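Ticket 196: White desk, right end rocks when leaned on
Product: Hestovano curved-front desk, white
Opened: 2026-01-23
Status: Open, waiting on parts desk
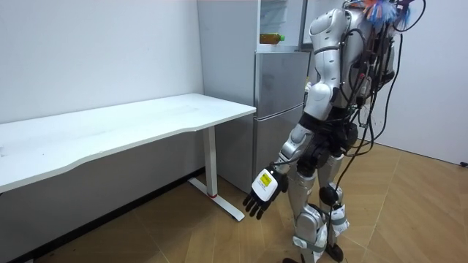

Original report

Desk has a long white top with the shallow curve in the front edge, white metal leg with a foot bar, red ring at the bottom of the leg where it meets the foot. Lean on the right end and it dips, then comes back with a click. Happens with nothing on it. The top also has scuffs near the left end, but I'm not claiming for those.

Reply from Hestovano support

Please confirm the floor is level and retighten all bolts. In most cases this resolves the issue.

Customer

Which cases? The floor is a light wood-look one and I put a level on it in 5 places. Fine in all of them. Bolts were tight already. I gave each one another quarter turn anyway and the click is still there.

Reply from Hestovano support

The red ring is decorative and is not related to movement.

Customer

I doubt that. With a finger on the ring while someone leans on the desk, I can feel it shift. If it's decorative, why does it sit right at the joint?

Log, customer's own tests

Test 1. Folded card under the foot bar. Less dip, same click.
Test 2. Turned the desk 90 degrees. Same end rocks, so it isn't the floor.
Test 3. Swapped the 4 bolts under the top from left to right. No change.

Still needed from support: a replacement foot joint, or a drawing that shows what is under the ring. Please don't close this as "resolved by tightening" again.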